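Progress report, Rorport activity room fit-out
To: Morkita small grants desk
14 February 2024

Quick one this time, more detail with the final accounts. Covers the stretch from November up to now.

Where we are. The big room is painted, floor is down, lights work. Storage wall is half done - uprights in, shelves cut but not fixed. The target board is up and running and getting more use than anything else in the room. Sink still not connected. Plumber has been twice, the second time with the wrong trap.

Money. Of the 626 dollars left on the materials line we have spent 380, mostly on lumber, paint and the yellow edging. The remaining 246 is spoken for: shelf brackets, a second pot of sealer, hooks for the coat rail. Receipts are in the shared folder, apart from the sealer one, which is on its way. Nothing moved between budget lines. If we do need to move anything it will be for the sink and we'll ask first.

Target board. You asked in your last letter for more on this part so here goes. Idea in the application was a large board with a round hole, for posting and tossing things through, all ages. We looked at buying the ready made Zarkel panel and it was too narrow for two people to stand at side by side. So we had one cut. First go at the hole was too tight, soft toys jammed in it. Recut wider, sanded, edge trim put on after. Board is heavier than planned, takes two to shift it, so it now stays put and the tables move instead. 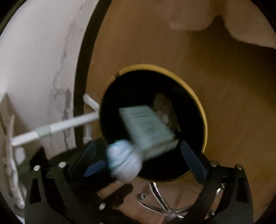 The mix of things for the board has taken more working out than the board itself. We started with beanbags only and people got bored quick. Now we put out a mixed bin and let them choose. Pairs work best, two things that feel nothing alike, same as the pale mint box with the fluffy light blue and white ball kind of thing going toward the hole together. Hard corners and soft fluff at the same time means you have to think about your grip. We have asked families for more small printed cartons, clean and empty, the light ones get crushed and need replacing pretty much weekly. Fluffy items are washed at the end of each week in a net bag. The thin yellow trim round the hole was an add-on, cost very little, and the people with poorer sight asked for it. Would do it on the coat hooks too if there's paint left over.

Sessions. Running 4 a week, up from two before the holiday break. Sign-ins since November come to over 240, many of them the same faces coming back. Afternoons are full. The early slot is thin, going to try moving it half an hour later and see. Had one complaint about noise from next door - mostly boxes landing on bare floor behind the board. Put down a Byun mat we already had and it's quieter. Not silent.

What slipped. Shelves should of been finished in January. Two weekends lost to the heating being off. Also the first lot of brackets were too short for the depth of the shelf so they went back, refund is in. Signs for the door not started. Sink see above.

Next. Fix shelves, lowest one first so the bins come up off the floor. Sink connected, new plumber if need be. Second coat of sealer on the front of the board, the area under the hole gets scuffed the most. Labels on the bins, words plus a drawing. Then the signs.

What we need from you. An OK to carry the unspent 246 over past the end of the quarter, and confirmation of wether the final report wants the sign-in sheets themselves or just the totals. Also the form has a box for "equipment over one year" and we dont know if the board counts, it's built in place. Left it blank for now.

Visits welcome, afternoons are best. Side door, the front one sticks.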